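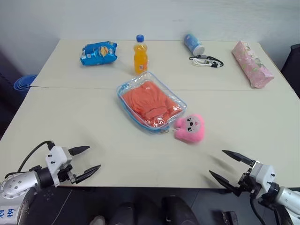

Speaker notes – bench practice for two-arm cells
Jun 16, 2023, 22 minutes plus questions

**Opening (2 min)**

Thank Paraschiva Mocanu for the invitation. Say where I work: the Fitham site, manipulation group. The talk covers how we run a tabletop session with people close by. It does not cover caged cells. Botond Somogyi has the slot after lunch for those.

Ask for hands: who has written bench rules? Who has read them since January? Wait for the second one.

**Why we wrote ours down (3 min)**

- Until January every operator had a personal way of setting up. Most of them were fine.
- The trouble came when we compared sessions between Fitham and Javley. We had 1,754 logged episodes and could not say how the table had been laid out for many of them.
- The safety rules were already on paper. The working rules were not.
- Mention that the rules fit on two sides of a sheet. The first draft had 80 items and people stopped reading on page one. We are down to 11.

**Rules before power (5 min)**

Read these off the slide, slowly.

1. Risk assessment is for the task, not only the arm. A new object or a new gripper finger means a new look at it.
2. Pointed fingers get their own line in the assessment. Force limits that are fine with a broad pad may not be fine with a tip.
3. Stop button within reach of the operator's seat. Press it once at the start of each session and log it.
4. Arms start apart, grippers open and empty.
5. Any object that isn't the target goes on the layout sheet too. Bottles stay capped.

On number 5: people ask why we keep other objects on the table. Customers have cluttered tables. Clutter is allowed, unrecorded clutter is not.

Say something here about cables. Check slack through the full range of each arm, at slow speed, before the first episode. At Bumstead they check with the arms parked and they have had two pulled connectors.

**Rules while both arms share an object (6 min)**

This is the part most people came for. Go to the zipper slide.

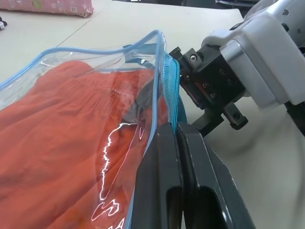
*Two grippers on one zipper, clear pouch with a garment inside.*

- Zippers are a good test of the rules. The parts are small, the film bends, and both arms have to work close together.
- Rule 6: one arm is named as the holder before the episode starts. The other one moves. If they swap, the swap is written into the task script.
- Rule 7: set a minimum distance between the two grippers and a lower speed inside it. We use one speed outside the shared zone and one inside. Don't give the values, they depend on the arm. Somebody will ask anyway.
- Rule 8: no hands in to help. If the pouch slips, stop both arms, then fix it. This is the rule we see broken most, usually by experienced people.
- Rule 9: clear film reflects. Check the wrist view for glare before you start and move the lamp if you need to. Don't change the lighting halfway through a set.

Pause for questions on 6 and 7 if the room looks lost. Skip the Lazăr story if we are past minute 15.

(Lazăr story: the team there ran with no named holder for a week. Both arms pulled on the same seam and the pouch tore. No one was hurt and no fault was logged, as each arm was inside its own limit. Limits per arm do not cover the pair.)

**After the session (3 min)**

- Rule 10: failed episodes are kept and labeled. Deleting them needs a second signature.
- Rule 11: wipe down the fingers, look for scuffs and loose screws, write down what you find. Replace fingers in pairs.

Handwritten notes on an arm are fine as a reminder. They don't count as a record. Put the same thing in the log.

**What I'd still change (3 min)**

- The layout sheet is on paper and takes too long. Javley is trying a tablet version.
- We have no good rule for soft objects that hang over the table edge. Ask the room for theirs.
- New operators sign the sheet on day one. I would move that to after their first supervised session, when the words mean something to them. Paraschiva disagrees and may say so.

Leave the last slide up with the 11 rules. Copies are on the side table by the door – the printed ones still have the old numbering for 6 and 7, so tell people to swap them.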